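The Loss of the Faklow: what we can say and what we can't
Speaker notes, July meeting, Ornton Maritime History Group
Talk starts 7:30, slides off until the second section

Opening

Thank them for coming. Say straight away that I am going to spoil a good story.

The story as most of you have heard it: the cargo steamer Faklow, four days out with a load of ore, is hit by one torpedo after dark. She goes down in 14 minutes. The submarine comes up among the boats, the commander apologizes in perfect English, hands over a bottle of brandy and gives the men a course for land. All but 23 of the crew get home.

I believe the torpedo. I believe the 23, who are named on the memorial and whom I have checked against the crew list. The rest of it I want to take slowly.

Where the story comes from

The earliest full version I can find is a magazine piece printed long after the war. It names no source. Every later book that tells the brandy story uses the same words in the same order, including the same wrong spelling of the chief engineer's name. Read out the two passages side by side. Pause. Let them hear it.

So when someone says "five books agree," what we have is one article and four people who read it.

The survivors' statements were taken within weeks. I have read the three that are still in the file. None of them mentions brandy. One mentions a voice in the dark asking for the name of the ship. One says the submarine was never seen at all. The third man was asleep when she was hit and says so, and I trust him more than anybody.

The 14 minutes

This number bothers me. Who was timing it? The second mate's statement says "a quarter of an hour or less." The third man says it felt like no time. Somewhere between the file and the magazine this became 14 minutes exactly, and it has stayed exact ever since.

The submarine's own log would help, if we had it. What we have is a typed copy of a summary. It gives one time for firing and no time for sinking. People quote it as if it settled things. I would ask them to go and look at it.

(If asked about the claim that she broke in two: the second mate says she went down by the stern. He does not say she broke. A diver's report says two pieces, 175 feet apart, but that is where they lie on the bottom, and a hull can come apart on the way down or when it lands.)

The Brandão papers

Be fair here. Wagner Siqueira has done more work on this ship than anyone, and it was he who found the papers of the wireless operator, Brandão, in the family's keeping. They are real. The paper is right, the handwriting matches his signing-on form, and the details of the wireless room are things only he would have known.

But they are also a memoir, written for his daughter Cara when he was an old man. He has the ship painted gray before she was. He puts a man in his lifeboat who had left the ship on the previous trip. And he does mention brandy, which Siqueira takes as proof. I take it as a sign that he had read the magazine, like everyone else. We had a friendly argument over this and neither of us moved.
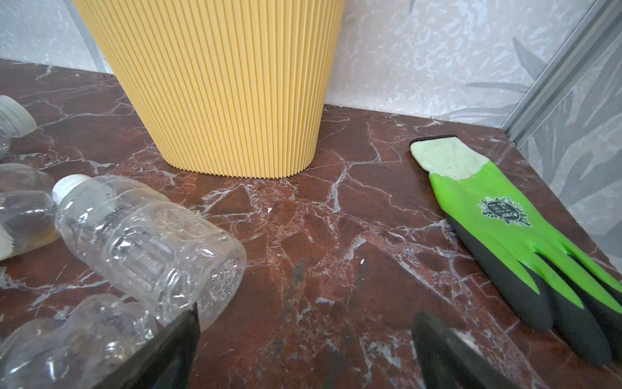 The identification of the wreck rests on less than people think. It comes down to position, rough size, and the shape of one deck fitting seen through murky water by Ilir Karagiannis, who was careful to write "consistent with" in his report. The newspaper turned that into "confirmed." My trouble is with going by shape. Take the pale yellow container in the picture, with the ridges running up and down its sides: I could call it a tall planter or a wastebasket, and the outline would back me up either way. That is in good light, with no growth on it. Now try it with a winch, or half of one, after decades on the seabed. No bell has come up. No builder's plate. Until one does, I would keep Karagiannis's wording and leave the newspaper's alone.

What I would accept

Be ready for this, somebody always asks. For the wreck: a plate, a bell, or engine measurements that match the yard's drawings. For the meeting with the submarine: anything written before the magazine came out. A letter home would do. A line in a diary would do. The German crew must have had relatives too, and as far as I know nobody in our group has written to any of them – that includes me, and I should have.

Questions

Leave 20 minutes. If the family members are in the room, take their questions first and don't argue about the brandy. Copies of the three statements are on the side table. One set has page two missing, ask for it back if someone takes it by mistake.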